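I've been putting off writing up my bench tips for showing a robot a task with hand-held grippers, and Theda Dreßler finally talked me into it over coffee. So pull up a stool! Most of what follows comes from moving test tubes between racks, which is a lovely job to learn on - small, fiddly and very repetitive.

## Setting up the bench

- Put a plain, pale board under your work. The tubes are much easier to pick out against it, for you and for the robot later on.
- Lead each cable down past your wrist and give it a bit of slack. A tight cable tugs at your hand just when you're lining up a cap, and you'll see that little tug in every recording.
- Keep your thumb on top of the handle and your fingers loosely wrapped. I used to squeeze as if I were hanging off a cliff, and my forearms let me know by evening.
- Don't let your sleeves ride down over your hands (Nadja Strebel pins hers, bless her).

Orange caps, one clear rack and one metal one:

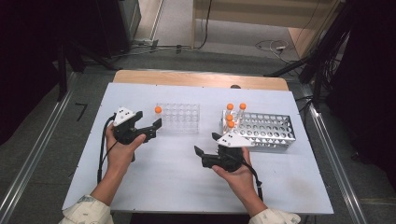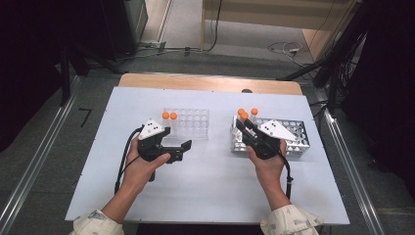

## Moving the tubes

1. Open the jaws before you get near the rack. Opening them in among the tubes is how you knock the neighbors.
2. Come in slowly, close on one tube and pause for a breath before lifting. That pause helps enormously when somebody has to trim the recording.
3. Lift straight up until the bottom of the tube is well clear of the hole, and only then go sideways.
4. If you fumble, finish the move calmly and make a note of it. I tossed far too many of my first 298 runs over tiny wobbles, and I still wish I had them back.

Change the starting holes every so often, too. At Bernlow we left ours alone for 500 runs and ended up with a robot that was very sure of itself in one corner and quite lost everywhere else.

Wipe the grips down with a barely damp cloth when you finish, and coil the cables loosely before they go in the drawer.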